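Foam blocks collect crumbs, lint and whatever the dog left behind, and they never give any of it back willingly. Shake them outside, then go over each face with a dry brush — a vacuum works too, on low. 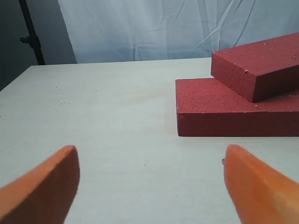

How long should washed foam dry before it goes back in the bin? Overnight at least, standing on edge, and longer if a hard squeeze still brings up water.

Stack the wide slabs at the bottom and the smaller ones on top. My neighbor Cledwyn Pumphrey does it the other way up, and has been rebuilding the same pile since September. Keep everything off the radiator.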